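Trasiaの洗えるシーツ用しみ抜き剤「Pirus」を使ってみた
投稿日:8/31/23

白いシーツを使い続けていると、洗濯機だけでは落ちない汚れが少しずつ増えてくる。襟や袖と違って面積が広いので、部分洗いをするのも面倒で、これまでは漂白剤に一晩つけて済ませていた。ただ、つけ置きだと浴槽がふさがるし、生地も傷む気がする。そこで、塗って置いてから普通に洗うタイプのしみ抜き剤を一本買ってみた。TrasiaのPirusという製品である。

容量は400ml、購入価格は送料込みで2337円だった。同じ店で詰め替え用が1781円で売られている。しみ抜き剤としては高いほうで、以前使っていたAsoraの粉末と比べると、一回あたりの出費は明らかに増える。その差に見合うかどうかが今回の関心だった。

容器は縦長のボトルで、先端にスポンジがついている。キャップを外してスポンジを布に押し当てると液が出てくる仕組みで、最初の一回だけは強めに押さないと出てこない。一度出はじめると今度は出すぎることがあり、慣れるまでは余計に使ってしまった。液は無色で、匂いは石けんに近い。香りつきの柔軟剤が苦手な人でも気にならない程度だと思う。

使い方は説明書どおりにした。乾いた状態の布に塗り、7分置いてから、ほかの洗濯物と一緒に普段の洗剤で洗う。布が濡れていると効果が落ちると書いてあるので、洗濯機に入れる前にベッドから外してすぐ作業するのがいい。うちではシーツを一度広げて、汚れのある場所を確かめてから塗っている。

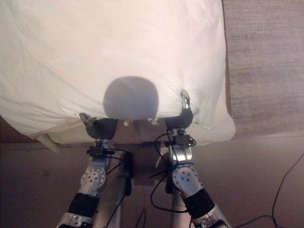 7分という時間は、待つにはやや半端である。洗濯機に洗剤を入れたり、枕カバーを外したりしているうちに過ぎるので不便というほどではないが、タイマーは使ったほうがいい。うっかり30分ほど放置したことがあり、そのときは塗った部分の縁に薄い輪が残った。もう一度全体を洗ったら消えた。説明書には長時間の放置を避けるようにとあるだけで、輪については触れていない。

汚れの種類ごとの結果を書いておく。

コーヒー:こぼした当日に処理したものは一回で落ちた。三日たったものは薄く残り、二回目でわからなくなった。

皮脂の黄ばみ:枕の当たるあたりに使った。一回では変化がわかりにくい。洗濯のたびに塗って四回目で、ほかの部分との差が気にならなくなった。広く塗るので液の減りは早い。

血液:当日なら問題なく落ちる。先に水で軽く流してから乾かして塗るように、と説明書にある。乾かす手間が余計だと感じた。

水性ペン:落ちた。

油性ボールペン:落ちなかった。にじんで広がったので、先に別の方法を試すべきだった。

チョコレート:かたまりを取り除いてから塗れば一回で落ちた。

生地への影響は、綿のシーツについては今のところ感じない。手ざわりも変わらず、毛羽立ちもない。麻混のカバーにも一度使ったが、こちらも変化はなかった。色柄物は説明書に目立たない場所で試すようにとあり、紺の枕カバーの裏で試したところ、わずかに色が抜けた。白い物専用と考えたほうが安全である。

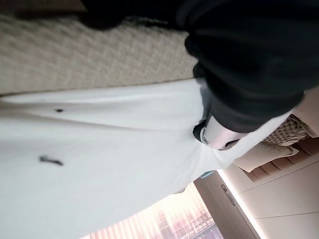

塗る前に汚れの位置を把握しておくことは、思っていたより大事だった。Pirusは無色なので、塗ったそばからどこに塗ったのかわからなくなる。白い布に黒っぽい点と、短い線のような跡が離れてついている場合なら目で追えるが、薄い黄ばみは光の加減で見えたり見えなかったりする。私は汚れの近くに洗濯ばさみをつけておき、塗った順に外すことにした。布にしわが寄ったままだと折れた内側に塗り残しが出るので、手で伸ばしてから塗るのも忘れないほうがいい。

比較のために、Sayceのスプレー式も同じ時期に使った。噴霧する分だけ広い範囲には楽で、黄ばみにはSayceのほうが向いている。一方で、コーヒーのような小さくて濃い汚れにはPirusのほうがよく効いた。スプレーは周りにも飛ぶので、床にタオルを敷く必要がある。どちらか一本だけ置くなら、飲み物をこぼすことが多い家はPirus、枕元の黄ばみが主な悩みならSayceという選び方になる。Asoraの粉末は、つけ置きの場所と時間がある人には今でも十分使えると思う。

不満な点も挙げる。まず、ボトルが不透明で残量が見えない。振って確かめるしかなく、シーツを外してから足りないことに気づいた。次に、スポンジに汚れが移る。使うたびに水で洗い流しているが、コーヒーの色は少し残ったままになっている。スポンジ部分だけの交換品は売っていないようだ。詰め替え用を買ってもスポンジは古いままなので、ここは改善してほしい。詰め替えの口も小さく、注ぐときに少しこぼした。

保管は洗面台の下で、立てておけば漏れない。横にしておいたときはキャップの内側に液がたまっていた。

評価は五点満点で三・五。小さなしみには確かに効くし、つけ置きをしなくて済むのは助かる。値段とスポンジの作りで点を引いた。使い切ったら詰め替え用を一つ買い、10月に冬用の敷きパッドと入れ替えるとき、パッドのほうにも使ってみる。厚手の生地でも7分で足りるのかどうかは、そのときに追記する。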